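Jomavex opens its desktop teardown service to small shops

I have been bugging the folks at Jomavex since April to let me come see their computer teardown service, and they finally said yes! So I drove out to Melemitz, got a visitor sticker and a very strong coffee, and spent most of an afternoon standing next to a robot arm while it went into old desktop towers.

The news first. Until now you could only book the service if you had a truckload of machines to get rid of, and that left out pretty much everyone I know. The minimum order is now 21 towers. A school, a dentist's office or a repair place like Sugden over on my side of town can fill that from one closet (I could probably get halfway there from my own basement, and my wife would be thrilled).

You drop the computers off or pay for pickup. Jomavex opens the cases, takes out the hard drives and power supplies, sorts what is left, and sends you a list with a line for every drive and its serial number. You can have the drives back in a box or have them shredded. Most customers go for shredding, I was told, but the box costs the same, and I know plenty of people who would sleep better with the box.

The opening up is still done by hand, and so is anything with a broken latch or a cable somebody glued in place years ago. The arm gets the reaching and pulling. It runs on software called Bilard, written in house, and the part I liked best is that you don't need to tell it which model is coming. A person types in the brand and the rough case size, and Bilard takes it from there using the camera down by the gripper. If it isn't sure about something, it stops and asks. It asked a lot while I was there! I kind of enjoyed that. I'd much prefer a machine that checks first over one that yanks.

Malcolm Mottram runs the floor and was very patient with me. He told me drives are the easy part, especially in business desktops with those plastic rails, and that cables are what keep him up at night. "A wire is never in the same place twice," he said. "I can show you two towers from the same office, bought the same day, and the insides look like two different plates of spaghetti." They have put 1831 towers through the new setup so far, and 906 of those needed a person to step in at least once. He didn't try to dress that number up, which I appreciated. He wants it a lot lower before they add a second arm.

What don't I love? The wait, mainly. A small order takes 6 working days from drop-off to report, and big orders can jump ahead of you at busy times. The booking page is also a bit of a mess on a phone. I picked a pickup slot, went back to fix my zip code, and lost the slot. Malcolm says that's being worked on. And they don't take laptops yet, or all-in-ones, so if your closet looks like mine you will be making a second trip somewhere else for those.

Pricing is per tower, with the report included and pickup extra. You need to ask for a quote, and I wish they would just put the price on the site. The quote I asked for came back before dinner, though, and it was a fair bit less than what my usual recycler wants for drive removal alone.

Small orders are open now through the Jomavex site. If you're close to Melemitz, ask for a floor visit when you book. They will say yes if it's a quiet afternoon, and you'll want closed-toe shoes. 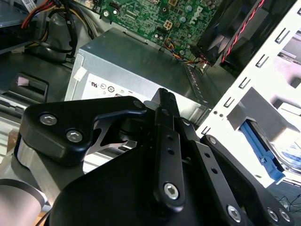
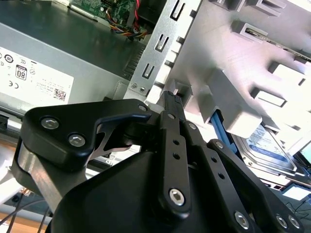 Both photos: the gripper at work inside an open desktop tower, with the power supply and the drive cage close by.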